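Setasley, November 11, 2020

Birthday snack boxes to go out to families across Setasley this winter

Echeverri, the Setasley party and gift shop, is delighted to announce that its Birthday Snack Box scheme will carry on right through the winter, after a first season that was a good deal busier than any of us had dared to hope for when we started in April.

The idea is a very simple one. A family lets us know that a birthday is coming up, and we fill a sturdy cardboard box with crisps, sweets, biscuits and other wrapped treats, and bring it to the door in time for the day itself. With so many parties put off or held in front rooms with only the people who live there, we wanted children (and a fair few grown-ups, bless them) to have something cheerful to open and share out at the table.

Since April, 492 boxes have been delivered to homes in Setasley and the villages on the Ullstead side of the river, and 61 more are already booked for the coming weeks. The scheme is paid for partly by the shop and partly by a gift of £2,990 from the Gatia Fund, which has kindly agreed to support us again.

Everything that goes into a box is individually wrapped and sealed, and we mix sweet and savoury so that there is something for everybody to fight over. Bigger bags go down the sides, small sweets fill the gaps, and a few favourites are kept back for the top layer, where they will be seen first when the lid comes off.

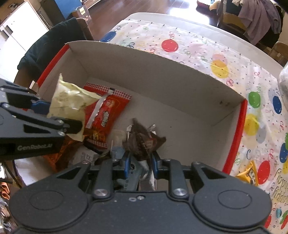
Can we ask for a box without nuts?
Please tell us when you book, and we will check every label and leave out anything that lists nuts. We can't promise that a snack was made in a nut-free factory, so do read the packets again at home.

Boxes are free to families within 3 miles of the shop, and should be booked at least a week before the birthday. Booking forms can be picked up at the counter in Setasley or at the Ullstead library, and gifts of sealed, in-date snacks are very welcome at either place during opening hours.

ENDS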